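3 Beschaffung und Budgetplanung

3.1 Geltungsbereich

Dieses Kapitel richtet sich an Stellen, die die Anschaffung eines Erfassungsplatzes mit Handgreifern vom Typ Sarnex vorbereiten. Die Inbetriebnahme selbst ist in Kapitel 4 beschrieben. Angaben zu Preisen enthält das Handbuch nicht; maßgeblich ist das jeweils gültige Angebot der Firma Cakwood.

Hinweis: Mit der Bestellung darf erst begonnen werden, wenn der Standort schriftlich festgelegt ist. Nachträgliche Standortwechsel führen erfahrungsgemäß zu Mehrkosten bei Gestell und Verkabelung.

3.2 Bedarf ermitteln

1. Legen Sie fest, welche Handhabungsaufgaben aufgezeichnet werden sollen. Notieren Sie zu jeder Aufgabe die verwendeten Gegenstände und die benötigte Tischfläche.

2. Bestimmen Sie die Anzahl der gleichzeitig besetzten Plätze. Ein Grundpaket Sarnex ist für 4 Plätze ausgelegt. Bei einem kleineren Bedarf wird dennoch das vollständige Paket geliefert.

3. Schätzen Sie die Aufzeichnungsdauer je Schicht. Ab 90 Minuten ununterbrochenem Betrieb ist je Handgreifer ein zweiter Akkusatz einzuplanen.

4. Tragen Sie die Werte in das Formblatt Rankin ein. Unvollständige Formblätter werden ohne Bearbeitung zurückgesandt.

3.3 Kostenarten trennen

5. Führen Sie einmalige und laufende Kosten in getrennten Positionen. Zu den einmaligen Kosten zählen Handgreifer, Gestell, Bildschirme, Rechner und Einweisung. Zu den laufenden Kosten zählen Speicherplatz, Lizenzen der Auswertesoftware Plondilura, Ersatzteile und Verbrauchsmaterial.

6. Planen Sie Handschuhe als Verbrauchsmaterial. Der Bedarf wird häufig zu niedrig angesetzt; für den Jahresbetrieb eines Grundpakets sind 400 Paar vorzusehen. Größen bitte vorab bei den Bedienkräften erfragen.

7. Berücksichtigen Sie Übungsgegenstände wie Stäbe, Behälter und Kleinteile. Sie werden nicht mitgeliefert und können örtlich beschafft werden.

Achtung: Akkus und Ladegeräte dürfen nur über Cakwood bezogen werden. Bei Verwendung anderer Fabrikate erlischt die Gewährleistung auf den Handgreifer.

3.4 Raum und Beleuchtung

8. Prüfen Sie die Beleuchtungsstärke auf der Tischfläche. Der Mindestwert beträgt 500 Lux, gemessen bei geschlossenen Jalousien. Wird er nicht erreicht, ist eine Nachrüstung der Deckenbeleuchtung im Budget auszuweisen – nicht unter den Gerätekosten.

9. Halten Sie für Gestell, Bildschirme und Ablagen eigene Stellflächen vor. Die Verkehrswege müssen auch bei voller Belegung frei bleiben. Helle, glatte Tischoberflächen sind zulässig, können jedoch je nach Lampenanordnung Reflexe verursachen und sollten vor dem Kauf mit einem Leihgerät erprobt werden.
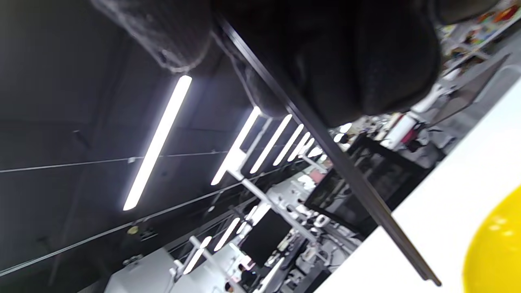 10. Lassen Sie die Stromkreise durch eine Elektrofachkraft beurteilen. Das Protokoll ist dem Antrag beizufügen. Mehrfachsteckdosen dürfen nicht hintereinander geschaltet werden.

3.5 Antrag einreichen

11. Senden Sie Formblatt, Raumskizze und Prüfprotokoll gesammelt an die Beschaffungsstelle, zu Händen Iona Baxter. Stichtag für das folgende Haushaltsjahr ist der 7. Juli.

12. Nach Freigabe erhalten Sie eine Bestellnummer, die auf sämtlichen Schriftstücken anzugeben ist. Die Auslieferung der Grundpakete erfolgt im Oktober. Teillieferungen sind möglich, werden aber gesondert berechnet.

Hinweis: Zubehör, das nach der Freigabe ergänzt werden soll, erfordert einen Nachtrag mit eigener Begründung. Das Formblatt hierfür befindet sich in Anhang B.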